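Severyn Levchenko
A thread about mixing colours, for anyone who was told in primary school that it was easy.

1/ I have spent most of April on food colouring and water. My niece has a science fair, I have opinions, and between us we've got through 3 bottles of Diltedis blue and ruined a tea towel.

2/ The theory is known to every five-year-old. Red and blue make purple. Purple is on the poster. Purple is on the box. I have yet to meet this purple in a beaker.
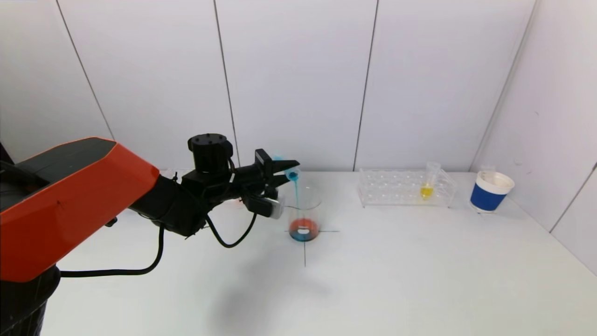 Blue going in on top of the red-orange. Hopes high.

3/ The trouble is the red. Read the label on your "red" and then hold it up to a window. Mine is orange with ambitions. Orange has yellow in it, and yellow plus red plus blue is a colour well known to anyone who has rinsed a paintbrush.

4/ Other things I've learned at my own expense: blue always wins. Put in half what you think you need, then go and make a cup of tea before you put in the other half.

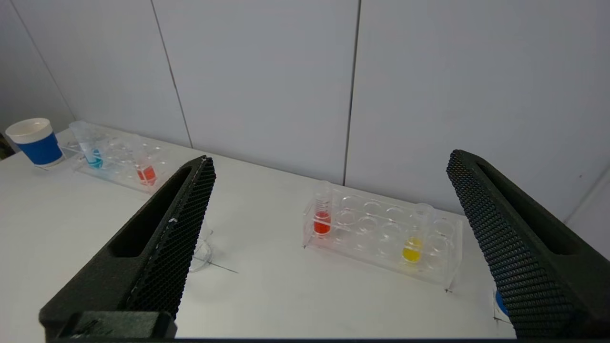
5/ Also, keep your colours in separate tubes and keep the tubes in a rack. I started out with egg cups. Egg cups have no lip worth speaking of and my worktop is now a pale green in one corner, permanently, according to Pusow, whose spray I do not recommend.

6/ Someone asked about quantities. I wrote down 147 drops in total before I lost the notebook under the fridge, so do with that what you will.
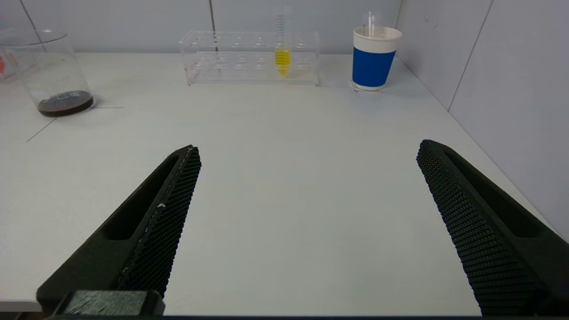
Severyn Levchenko
7/ Brown, then. Dark brown, the colour of tea left in a shed. The yellow is still bright as anything in its tube and I'm inclined to leave it alone - it has done nothing wrong.

8/ A glass stirring rod is worth having, by the way. Teaspoons keep a blue tinge and then people ask questions at breakfast.

9/ Next attempt is with a proper pinkish red, if Besson ever get it back in stock. My niece has meanwhile changed her project to magnets.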